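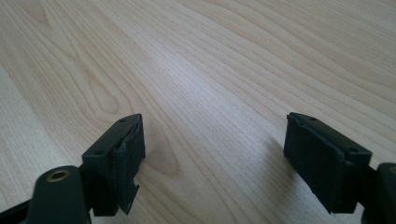
PROLHAM, April 21, 2024 -- Borka, the small-batch sauce maker, will bring back its Hotness pepper relish in June after 2,568 customers wrote in to ask where it had gone. A further 237 wrote to say thank you for stopping.

The new batch uses 19 peppers a jar, up from 11, and keeps the old label, which the company still has plenty of.

"We heard both sides and went with the louder one," said Cempaka Liew, founder of Borka. "Anyone who found the last version too hot should probably look at our apple butter."

Hotness will be sold at the Prolham shop and by mail, two jars per household. Store buyers may contact Borka Sales for a case price and a sample -- spoon not included.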